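FASTHAM COMMUNITY DINING ROOM
HOUSE AND KITCHEN GROUP

Minutes of the January meeting, held in the dining room at 6.30 p.m.

Present: Yavuz Değirmenci (Chair), Nazar Kostiuk (Kitchen Manager, minutes), representatives of the Canavik Street and Jalum Road lunch clubs, and two members of the serving team.

Apologies: received from the representative of the evening supper club.

1. Minutes of the previous meeting

The minutes were agreed as a correct record, subject to one amendment. Under item 5, "tea urn" should read "soup kettle". The Chair signed the corrected copy.

2. Matters arising

2.1 Larder door. The new hinge has been fitted. The door still catches at the bottom in damp weather and Mr Kostiuk will ask the joiner to return.

2.2 Serving hatch. The shutter has been oiled and can again be raised by one person. Members of the serving team confirmed that this had made the start of lunch a good deal quieter.

2.3 Lost property. Unclaimed items from the autumn have been passed to the charity shop, with the exception of a set of keys, which is held in the office.

3. Kitchen Manager's report

Mr Kostiuk reported that 3,049 meals were served in the last quarter, against 2,727 in the quarter before. The increase was almost entirely at weekday lunches. The Jalum Road club has asked whether a second sitting might be offered during the colder months. The group was sympathetic but noted that the time between sittings would have to allow for a full wash and dry of the plates, and that the present arrangements would not support it. The matter was held over until item 4 had been discussed.

The oven thermostat has been replaced under the service agreement. The small refrigerator is working but noisy, and will be looked at during the next service visit.

4. Plates, cloths and the drying of tableware

4.1 The Chair reminded members that the change from china to stainless steel plates had been agreed last year on grounds of breakage and weight. The final delivery from Kermani has been received and checked against the order, bringing the stock to 121 plates. The remaining china has been boxed and put on the top shelf of the larder pending a decision.

4.2 Mr Kostiuk reported on the trial of microfibre cloths, which have been used at the drying table in place of cotton tea towels.

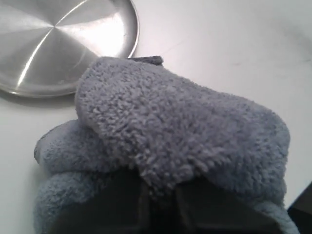 The serving team's chief complaint about the cotton towels had been lint, followed by water marks left on plates that were stacked too soon. Mr Kostiuk said that both had been less noticeable during the trial. He drew attention to the long, looped pile of the grey-blue cloth, which he considered well suited to the brushed finish of the plates, and said that a satin surface of that kind showed smears readily when the light fell across it. One member observed that the shaggy cloths were bulky in the hand and slower to use round a raised rim than a flat towel. Another had found them pleasant to work with, but felt that they were too easily left in a heap at the end of a shift. It was accepted that some practice would be needed, and that new helpers should be shown the method at the drying table before their first lunch.

4.3 Laundering. The cloths have so far been washed with the aprons. Mr Kostiuk recommended that they be washed separately, without fabric softener, and hung on the rail by the back door. The group agreed. The Canavik Street representative asked who would be responsible for the wash on days when no kitchen staff were on duty, and it was settled that the club using the room would place used cloths in the lidded bin and the kitchen would deal with them the next morning.

4.4 Use of cloths. There was some discussion of whether the same cloths might also be used for wiping down the white tables. The Chair was firmly of the view that they should not. Members agreed that cloths for plates and cloths for tables must be kept apart, and that table cloths should be of a clearly different colour — yellow was preferred.

4.5 Scouring pads. A member reported having seen a metal scourer at the sink. The group asked that these be removed and that the washing-up instructions be amended to say that plates are to be cleaned with a soft brush or sponge only.

RESOLVED: that the microfibre cloths be adopted for drying plates; that a further 11 be bought from the sundries budget; and that the cotton tea towels be kept for glasses and cutlery.

4.6 The request for a second sitting was then reconsidered. It was agreed to run one second sitting as a test, on a date to be arranged with the Jalum Road club, and to record how long the turnaround takes.

5. Storage of china

Two views were expressed. The Chair favoured offering the china to another hall, as the shelf is wanted for dry goods. The Canavik Street representative asked that enough be kept for the anniversary tea, for which steel plates were thought rather plain. No decision was reached and the item will return to the next agenda.

6. Any other business

The cupboard labels beside the hatch have faded and will be reprinted in larger type.

Members were asked to return their copies of the kitchen key list with any corrections.

7. Actions

Mr Kostiuk: joiner to be contacted about the larder door; cloths to be ordered; washing-up instructions to be amended; labels to be reprinted.

Mr Değirmenci: date for the trial sitting to be agreed with the Jalum Road club; enquiries to be made about a home for the china.

Serving team: metal scourers to be removed from the sink area; yellow cloths to be priced for the tables.

The meeting closed at 7.50 p.m. The next meeting will be held in March, at the same time and place.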